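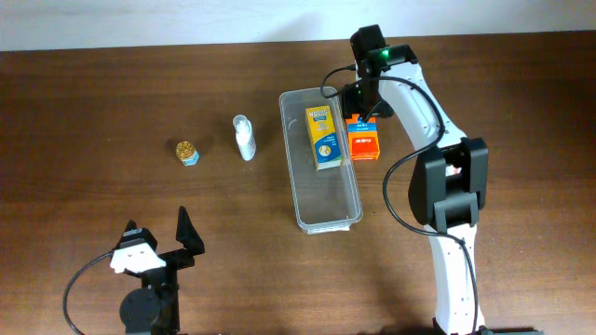 Equipment FAQ: small arm cells for kitting and packing

Last revised in April by Maite Barroso, purchasing, with technical answers from Eusebio Marín.

Who should read this page?
Any department at Rundale that plans to ask for a tabletop arm, a gripper or the parts that go with them. Requests for floor-standing machines go through the plant engineering form.

What does a basic station cost?
Budget 3,000 dollars for one complete station. That covers the arm, the gripper, a wrist module, a power supply, cables, a controller computer from stock and a set of spare servos. It doesn't cover the table or your staff time.

Can I get a quote for the arm alone?
Yes, but we will ask you to fill in the rest of the sheet anyway. Most of the overruns we see come from items left off the first request: clamps, a second power supply, longer cables, replacement fingers.

Which suppliers are approved?
Torkuris for arms and servos, Pukeo for grippers and printed finger parts. You can propose another supplier. Attach their price list and a contact who answers the phone, and allow extra time for the account to be opened.

What is the usual lead time?
Arms ship in 6 weeks. Grippers are normally faster. Servos vary a lot – check stock before you promise anybody a start date.

Do I need one arm or two?
Start with one unless your task needs an item held while something else is done to it. Moving small boxes, jars and bottles from a table into a tray is one-arm work. A second arm adds a second set of everything, and it takes up table space that you may want for the product.

How much should I set aside for spares?
We use 825 dollars per station for the first year. Servos and gripper fingers take most of it. Cables come next, mainly the one that runs along the arm to the wrist. If your parts are heavy or the station runs two shifts, tell us and we will work out a different number with you.

Which gripper should I order?
Send a list of the items you handle, with the widest and narrowest dimension of each and the weight when full. Cartons are fairly forgiving. Round jars with smooth lids and narrow bottles are harder, and they usually decide the finger shape. If you can't settle on one, order the standard fingers and one pair of long ones. Changing fingers is a short job with a hex key.

Do the trays matter?
More than people expect. Pick one tray and buy enough of the same model to last the project. Clear plastic is fine for most work, but if you rely on a camera to find the tray edges, test it on your own table first. A clear tray on brown wood can be hard for some software to pick out. Eusebio keeps a few loan trays in different colors.

What kind of table do I need?
A flat one that doesn't rock. Measure the reach of the arm and leave open space past it on every side where people will be standing. Please don't order a metal bench until someone from our side has looked at the room. An ordinary wooden table has been good enough for every trial so far.

Is the software included?
The controller software comes with the arm at no charge. The Esteban scheduling package is licensed separately at 577 dollars per seat, and one seat is enough for one station. You only need it if the arm has to follow the packing orders.

Can we borrow a station before we buy?
Yes, for two weeks. Write to Maite with your item list and the name of the person who will be trained. Bring your own products. Results with somebody else's boxes won't tell you much about yours.

When are requests reviewed?
Every Wednesday morning. Anything over the standard station price also needs a signature from your department head, so get that before you send the form.

What happens to old equipment?
Return it to the store room with its power supply and any spare fingers. Working servos are pulled and put back in stock – the credit goes to your cost center.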